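Skirnetti @skirnetti
Okay, glove thread. I have been putting this off since September and the glove bin finally stopped closing, so I dumped it all out on the table and I'm not allowed to go to bed until it's sorted.

Skirnetti @skirnetti
Background for the new people: I sew costumes. Mostly stage stuff, school shows, a few reenactors, one very demanding marching band. Gloves are the part of a costume I always forget until the night before, so I buy them whenever I see them and then never find them again.

Skirnetti @skirnetti
I have 37 pairs. In theory. What I have in reality is a big tangle of lefts and rights that don't like each other anymore.

Skirnetti @skirnetti
My method so far has been "shove it in and lean on the lid." Would not recommend. Soft gloves come out with a crease right through the fingers and it takes forever to get it out again.

Skirnetti @skirnetti
New method: one glove at a time, flat on the bare table, fingers together, smooth it from the wrist up. Then find its partner and lay it next to it. Then stare at them both for way too long. 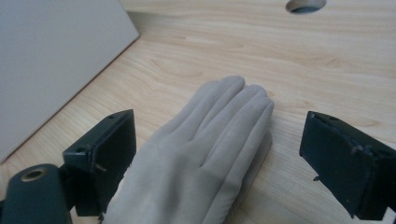
Skirnetti @skirnetti
The hard part is the neutrals. Red gloves? Easy, you find the other red one. But gray, warm gray, beige, beige that's kind of gray, gray that goes tan when the light changes... I have made pairs at night that were absolutely not pairs in the morning.

Skirnetti @skirnetti
So the rule for tonight is I check the seams before the color. Where does the thumb seam curve, is there a seam across where the hand meets the sleeve, how wide is the cuff. Color lies. Seams mostly don't.

Skirnetti @skirnetti
Somebody asked what I wear these for. The long-cuff ones are so useful! You can pull them up over a jacket sleeve and suddenly you've got a coachman. Or tuck them under and they're just plain gloves. I used the same kind for a beekeeper once and a falconer the next month and no one in the audience blinked.

Skirnetti @skirnetti
Also they photograph as "expensive leather" from the tenth row, which they are not. I got my first ones in a mixed box from a theater that was closing its costume shop. Paid more for the shipping than the gloves.

Skirnetti @skirnetti
Tip if you're shopping for stage gloves: go up a size. Everybody's hands swell under lights, and you want the actor to be able to yank them off in a quick change without turning the fingers inside out. I have spent so many intermissions poking glove fingers back out with a chopstick.

Skirnetti @skirnetti
Getting the beige ones laid out now. I like the cuff left open like this so I can peek in and check the hem and the inside before I decide if something needs a stitch.
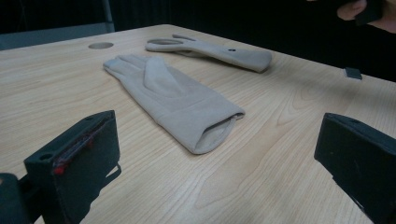 Skirnetti
@skirnetti
Hems are what go first, by the way. People grab the edge and pull. If you catch it early it's five minutes with a needle – if you don't, you're recutting the whole cuff and swearing.

Skirnetti @skirnetti
For mending I use a thread one shade darker than the fabric. Lighter thread shows up like a little smile across the glove. I learned this on a pair of butler gloves and the director spotted it from the balcony.

Skirnetti @skirnetti
Replying to a few of you about washing: cool water, a drop of dish soap, squeeze, don't wring. Roll them in a towel. Dry them flat, away from the heater. Don't hang them by a fingertip with a clothespin unless you want one very long finger.

Skirnetti @skirnetti
And no, I don't iron them. I put a clean cloth on top and leave a heavy book on it overnight. The book I use is a 510-page cookbook called Kavska that I have cooked exactly one soup from. Good soup! Great weight.

Skirnetti @skirnetti
Snack break. I have found 11 singles so far with no partner in sight. They're going in a separate bag and I'm giving them until spring. After that they turn into puppets or pattern pieces.

Skirnetti @skirnetti
(Pattern pieces is a serious suggestion. If you've ever tried to draft a glove from scratch, the little strips between the fingers will make you cry. Take an old one apart at the seams, press it, trace it. So much easier.)

Skirnetti @skirnetti
Back at it. Fingers all pointing the same way now, which makes comparing them a lot faster. I was laying them down any old how before and kept turning my head like a confused dog.

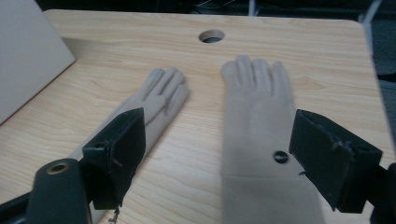 Two beige gloves, fingers toward the far edge of the table.

Skirnetti @skirnetti
For storage I'm going with flat envelopes, the big kind, one pair in each, label on the outside with color and size. I'm done with bins. Bins are where gloves go to divorce.

Skirnetti @skirnetti
Someone suggested safety pins to keep pairs together. I used to! Then I had rust spots on a white pair after one damp winter. Now it's one loose basting stitch through both cuffs, in a bright thread so I remember to snip it before dress rehearsal.

Skirnetti @skirnetti
I did forget to snip it 2 times. Picture a footman who cannot separate his hands. He carried the tray anyway, what a pro.

Skirnetti @skirnetti
Still left on the list: the knit ones, the lace ones (help), and a bag marked "misc" in my own handwriting that I'm a little scared of. I'll do those tomorrow after coffee.

Skirnetti @skirnetti
If anyone has a good source for long-cuff gloves in dark green, please send it my way. I need them for a huntsman and everything I'm finding is either lime or basically black. Kids' sizes too, if they exist.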